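Vrettos takes on upkeep of two-armed table cell at Vorkum

For release: September

Vrettos has signed up to look after the two-armed table cell at the Vorkum test room, the firm said this morning. The deal covers set-up, weekly checks and call-outs. Spares too.

The cell has a jointed hand on one arm and a gripper on the other, which means 2 sets of checks and 2 sets of spares. Fingers first: each joint run open and shut 100 times before the day's work, any stiff ones noted and swapped. Then the gripper. Cable looked over along its full length, clips tightened, jaws wiped down.

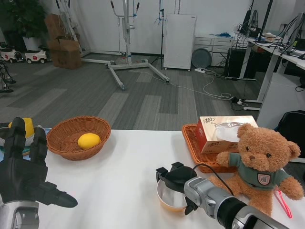
"It's mostly small stuff," said Fotis Lambrakis, who leads the service team. "A cable that rubs, a screw that's backed off a bit. Last month we lost a morning to one loose plug – won't happen again, we've marked them all up now."

The check sheet runs to 34 lines and was written with Eftychia Manolakis of Wostineo, who set up the cell. A full check takes 80 minutes. Manolakis wants that down by the spring but not at the cost of the finger tests, wich stay as they are.

Spare fingers and gripper pads will be kept on site. Larger parts come from the Zater store, next day if ordered before noon.

Contact: Vrettos service desk, mornings only.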